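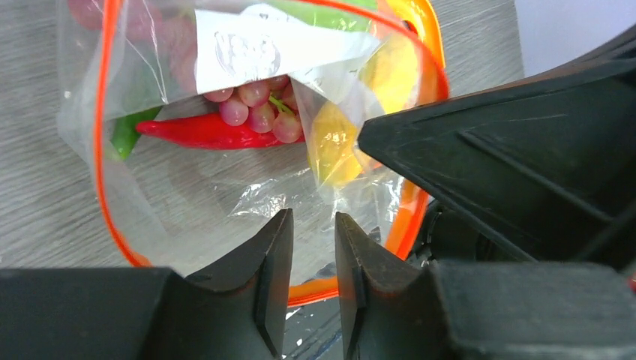
ok doing this as a thread bc I can't ring everyone. Irén Medve passed early this morning at the hospice in Skundthorpe. Peaceful. Her sister was with her, I was on the highway. More below when I can type

2/ service first bc that's what people keep messaging about. 2 pm, the Hajdu Hall, not the church. Parking is behind, off the lane. Front lot is for family and anyone who can't do stairs

3/ visitation the evening before, 4 to 7, same place. Come in whatever you've got on. She buried her own husband in gumboots and a good coat, she won't mind yours

4/ no flowers pls. Her words: "they die too." If you want to give something, the hospice has a box at the desk, or there's the music fund at the school

5/ for the ones who only knew her from the choir. She came out at nineteen with one suitcase and an accordion she couldn't play yet. Worked the cannery, then the library van, then the library. Drove that van like it was stolen

6/ taught half this town to read music. Me included, badly. She'd tap the beat on your shoulder with a pencil and if you rushed she tapped harder. I still rush

7/ someone asked re the obituary in the paper. It's coming. They wanted 500 words and her sister sent in three pages so theres a bit of back and forth happening

8/ CORRECTION the first notice that went round had her maiden name spelled wrong and said she was a keen curler. She was not. She went once in the seventies and fell over. Please share this one instead

9/ Somkiat Rojanasak is doing the music. If you sang alto with her any year at all, he wants you up the front. Practise is at his place the night before visitation, message him not me, he has the sheets

10/ yes to the Hungarian one. No we are not doing it in English

11/ food after, downstairs. Bring a plate if you want but put your name on the bottom in tape, I'm still holding two casserole dishes from Dad's and have no idea whose

12/ the dog is fine!! Lots of people asking. He's at her sister's, sleeping on the good couch

13/ rides. I've got room for 4 from the Usevance side, leaving at noon from the bakery. After that try Jatent Road people, they're bringing the minibus. If you're stuck just reply here and somebody will sort you

14/ last time I saw her she was propped up with the crossword, cranky about seven across, and told me my hair was too long. It is. Getting it cut before the service

15/ turning my phone off for a few hours now. Will answer the rest tonight. Thankyou for all the messages, her sister is reading every one out loud in the kitchen

16/ sorry one more, the hall doors open at one. Side door, the front one sticks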